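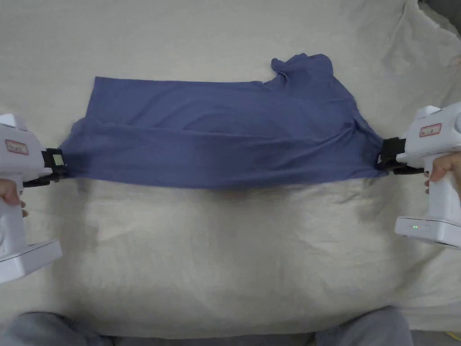 Blue cotton T-shirt, pulled out lengthwise over an off-white sheet

Lids That Belong: Matching Teapots and Covers in Fledthorpe Stoneware
Speaker notes, Toledo, Wednesday, June 21, 2023

Slide 1. Say hello, check that the back row can hear. Pass the two loose lids around now, one from each side of the room, so they meet in the middle!

Slide 2. Why lids? Well, I love them. A pot gets used for years, the lid gets dropped, and somebody finds another one that nearly fits. I went through 200 covered pots for this talk and 23 had a lid from a different pot. (Wait for the groans.)

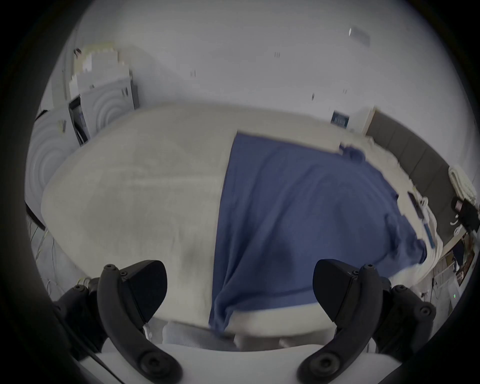
Lenore Haskvitz
Collector and speaker, Zaseo Ceramics Circle

Slide 3. Start with the fit. Turn the lid slowly, all the way around. A lid fired on its own pot often has one spot where it settles – you feel it in your fingertips before you see anything. Do this with the small brown pot, NOT the gray one.

Slide 4. Glaze color. Look at the flange under daylight. Fledthorpe's early gray has a green tint where it runs thin, and the later gray doesn't. Show both flanges side by side, leave this up for a good while, people like to come closer.

Slide 5. Painted numbers. The decorators marked pot and lid with the same number, usually in brown. My favorite is 1,002, on a squat little pot I bought in January with the number upside down on the lid. Tell the bus story if there's time.

Slide 6. The Zurkier pattern. Blue leaf border, three leaves to a sprig. On the lid the border should run the same direction as on the shoulder. Lids running the other way came from the sugar bowls, and they are so pretty that I'd still buy one.

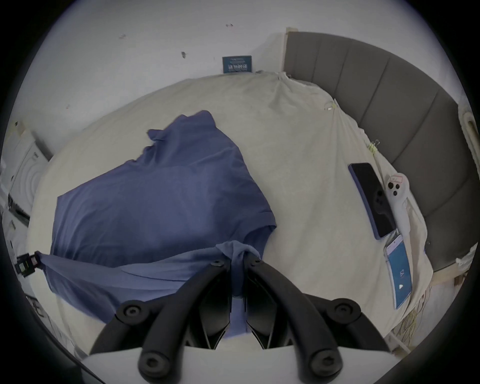
Blue short-sleeved T-shirt on a cream sheet, gray headboard alongside

Slide 7. Prices. I paid $500 for a matched Zurkier pot and would do it again tomorrow. A mixed one is still a fine thing to pour tea from – just ask the seller to put it on the label.

Slide 8. Questions. Get both loose lids back before the break.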